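Foro Casa y Taller > Suelos, paredes y techos > Autonivelante sobre terrazo viejo: ¿imprimación sí o no?

Hilo iniciado por tecla_suelta
Respuestas: 11

tecla_suelta
2020-07-12
Buenas. Tengo un bajo de los años setenta con terrazo en toda la planta. Quiero poner vinílico en clic en el salón y en el pasillo, y el fabricante del vinílico pide una planeidad que mi suelo no tiene. Con la regla de dos metros me salen hoyos de hasta 3 mm junto a la ventana y un escalón pequeño en el paso al pasillo, donde tiraron un tabique y rellenaron con mortero.
En el almacén me han ofrecido autonivelante Titmont con la imprimación de la misma casa. El dependiente dice que la imprimación es obligatoria. Mi cuñado ha hecho dos pisos sin ella y no se le ha levantado nada. ¿Qué hacéis vosotros?

Ramales62
Imprimación siempre. El terrazo pulido no chupa nada y el autonivelante se queda como una costra encima. Si además ha tenido cera durante cuarenta años, peor todavía.

pepón_obras
Depende. Si lo lijas con diamante hasta abrir el poro, yo lo he echado directamente y ahí sigue. La imprimación en un suelo que no absorbe tiene que ser de las de áridos, de las rugosas. La normal, la blanca que se diluye en agua, sobre terrazo brillante hace más mal que bien porque forma película y se despega con todo lo que lleve encima.

Ramales62
Claro, hablo de la de áridos. Pensaba que se entendía.

pepón_obras
Pues no se entendía. El chico ha dicho "la imprimación de la misma casa" y Titmont tiene varias.

tecla_suelta
He mirado el bote que me apartaron. Pone "soportes absorbentes". Lo cambio mañana, gracias a los dos. Otra duda: ¿la prueba de la gota de agua sirve para saber si hay cera?

marisa_k
Sirve para orientarte. Echas unas gotas en varios sitios y esperas diez minutos. Si siguen redondas, hay cera o el poro está cerrado, y en los dos casos toca lijar o decapar. Hazla también en el centro de la habitación, que junto a las paredes la cera suele estar más gruesa y te puede engañar.
Yo decapé con un producto alcalino, aclaré tres veces y dejé secar dos días con las ventanas abiertas. Luego imprimación de áridos con rodillo de pelo corto.

Ramales62
Sobre las cantidades: calcula por metro cuadrado y milímetro lo que ponga el saco y súmale algo, porque los hoyos se tragan más de lo que parece. Y el agua se mide con jarra graduada, nada de a ojo. Si te pasas de agua se separa, sube la lechada y queda una capa harinosa que luego se raya con la uña.

tecla_suelta
Presupuesto, por si a alguien le vale. Un profesional me pide 755 euros por lijar, imprimar y nivelar las dos estancias. Comprando yo el material y alquilando la lijadora me sale por 401. La diferencia no es tan grande y dudo si merece la pena hacerlo yo.

pepón_obras
Si te lo garantiza por escrito, págalo. El autonivelante no espera. Tienes veinte minutos de trabajo y si estás solo, entre batir y verter, se te hacen juntas entre una amasada y la siguiente.

Manon Gauthier
No estoy de acuerdo. Lo hice en mi casa el año pasado con mi hermana, sin experiencia ninguna de las dos, y quedó bien. Hay que organizarse: una bate y la otra vierte y reparte. Eso sí, la batidora tiene que ser potente. La nuestra se calentó con el segundo saco y acabamos alquilando una.
Usamos Sanholm de fibra porque una parte era tarima clavada. Costaba más, unos 800 euros todo el material, pero eran cuatro habitaciones. Os copio lo que apunté entonces, corregido con lo que nos dijo el aparejador.

Antes de empezar
Quitar los rodapiés, o al menos protegerlos con banda perimetral de espuma. La banda va en todo el contorno y también alrededor de los pilares y de las tuberías. Tapar los pasos de tubos con espuma o masilla, que el producto es muy líquido y se cuela al vecino por cualquier agujero. Las grietas que se mueven no se tapan con autonivelante: vuelven a salir.
Cerrar ventanas y apagar la calefacción. Con corriente de aire la superficie seca antes que el fondo y se cuartea. En junio nos tocó empezar a las siete de la mañana para no verter con el sol dando en el suelo. 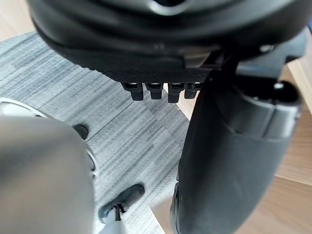
Durante el vertido
Empezar por la pared más alejada de la puerta y retroceder. Agua primero en el cubo, polvo después. Batir dos minutos, dejar reposar uno y volver a batir un poco. Verter en cordones y extender con llana dentada, sin insistir. Pasar el rodillo de púas enseguida, en los dos sentidos, y no volver a tocarlo cuando empiece a tirar. Zapatos de clavos para poder pisar.
Lavar el cubo entre amasadas. Los restos secos salen después como grumos en la superficie.

Después
Se pisa a las pocas horas, pero el vinílico no se pone hasta que lo diga el higrómetro. Nosotras esperamos una semana.

pepón_obras
Muy completo. Lo de la semana me parece poco si el espesor pasa de cinco milímetros. Y el rodillo de púas en capas finas yo ni lo uso – con la llana basta y se marcan menos las pisadas.

marisa_k
En capa fina también salen burbujas, sobre todo si la imprimación no cubrió bien. Yo lo pasaría igual, cuesta poco.

tecla_suelta
Me habéis convencido a medias. El salón lo haré yo con un amigo y el pasillo, que es donde está el escalón, se lo dejo al profesional si me lo cobra aparte. Le preguntaré también por el Tastinov, que en otro hilo lo ponían bien para recrecidos pequeños. Cuando tenga la lijadora subo las medidas con la regla.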